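Tabletop Samples, February

These are the small things we laid out on the dark table while choosing a surface for the new break room. Chae-won Ban wanted to know how everyday items would look against something close to black before we ordered the rest of the tops. The room seats 30 and gets used hard at lunch, so the choice matters more than it might in an office. Fumiko Kobori put the list together and wrote most of the notes.

The Table

The top is from Dallum, in their darkest charcoal. The grain runs the long way, and you can feel it slightly with a fingernail. We looked at 4 tops in all. A lighter one from Hirano was the runner-up and is still in the hallway if anyone wants to compare.

Pale Utensil, Pink Block

Light colors stand out well on this surface. The pale yellow plastic utensil is easy to find at a glance, and so is the salmon-pink block to the left of it. 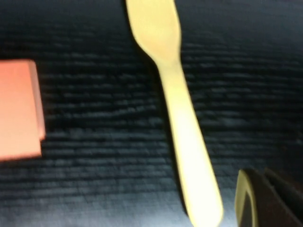 Notes on Light

The grain shows up more in some spots than in others. Toward the window the ridges look gray, and on the far side the whole top goes nearly black. Fumiko checked it at 8 in the morning and again after lunch and preferred the morning.

Cleaning

Crumbs settle in the grooves. A damp cloth running with the grain gets them out, and going across it does not work as well. We used Briltard spray for coffee rings and had no trouble with it.

Edging

The edge strip is put on with Prostik and needs to sit overnight before anyone leans on it. One corner of the sample lifted and was glued a second time.

Still to Come

Chae-won has the dark mugs and the gray trays to try next. Those will be added to this page when they are done. The order has to be in by the end of the month.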